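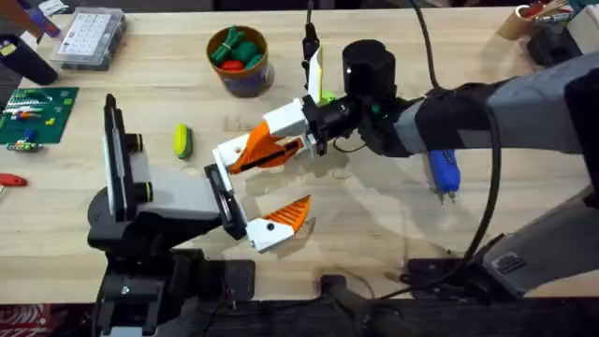
The bench was two metres long and had been allocated to the second floor. The move from Messide to Usilau was scheduled for the end of the month, and every room had been issued with the same instruction sheet. Tools were to be sorted into three classes: keep, transfer, discard. Anything left on a surface at six o'clock on the last evening would be treated as discard.

The keeper of the bench read the sheet twice and began at the left-hand end.

Spanners went into the roll in order of size. The roll had a pocket for each, and one pocket had been empty for as long as the keeper had worked there. It had stretched to the shape of a spanner all the same. The keeper buckled the roll and wrote TRANSFER on a tag.

The screws took longer. They had been stored in coffee tins by a previous occupant, whose method was not recorded. Brass and steel were together in one tin. Another held countersunk heads only, with a folded receipt from a shop called Trương at the bottom. The receipt was for a box of 500. The tin held far fewer than that. The rest were presumably in the building, in shelves and hinges and door plates, and would not be coming to Usilau.

The receipt did not belong to any of the three classes. The keeper put it back in the tin.

At midday the heating was turned off on the floor below, as notified. Pipes contracted along the wall in sequence from the door to the window. The keeper put on a coat and continued.

Wood glue, half full: keep. Sandpaper, worn: discard. A pencil, 42 millimetres long by the steel rule: below useful length, discard. The keeper dropped it in the bin, carried on as far as the clamps, and found that the tags could not be written without a pencil, the pen having run dry on the word TRANSFER. The pencil was taken out of the bin. It was reclassified as keep.

The clamps were in fair order. One had a bent screw and would close only if turned backwards for a quarter of a turn first. This was known to the keeper and to the person who had taught the keeper, and had never been written down. It was now written down on the back of a tag, in small letters, and tied to the handle. There was not enough room for the whole instruction. The last part went on a second tag.

By three o'clock the bench was clear as far as the vice. The vice was a Farix, bolted through the top with four bolts, and the sheet made no mention of fixtures. The keeper telephoned the number at the foot of the page. A recorded voice said that fixtures belonged to the building. The keeper asked whether the bench was a fixture. The recording said that fixtures belonged to the building.

It was possible to get at the bolts from below. The keeper lay on the floor with a torch and a socket wrench, which meant unbuckling the roll and cutting off its tag. Three of the nuts came away without difficulty. The fourth turned and went on turning, and did not travel along the thread. The keeper held it with pliers, applied oil, waited 20 minutes and tried again. It turned as before.

From the floor, the underside of the bench could be read. There were dates on it in several hands, cut with something narrow. Beside each date was a length. The keeper followed them with the torch and worked out that they were measurements of the gap between the bench and the wall, taken every few years. The gap had been widening. The earliest entry gave it as the thickness of a playing card. The most recent was in the hand of the person who had explained the bent clamp.

The keeper got up, fetched the steel rule and measured the gap at both ends and at the middle. The figures differed slightly. The middle one was used. It took some time to cut it into the wood with the tip of a scriber, lying down, by torchlight, and the scriber had to be resharpened before the date was finished: 3 March 2022.

Then the three nuts were put back and tightened in turn. The spanners were returned to the roll and a new tag was written. The vice was wiped down, and its jaws were closed on a piece of card so that they would not mark each other.

The sheet had a box for remarks. The keeper wrote, with the short pencil, "One bench, one vice, left in place. Fourth bolt does not hold. See underside."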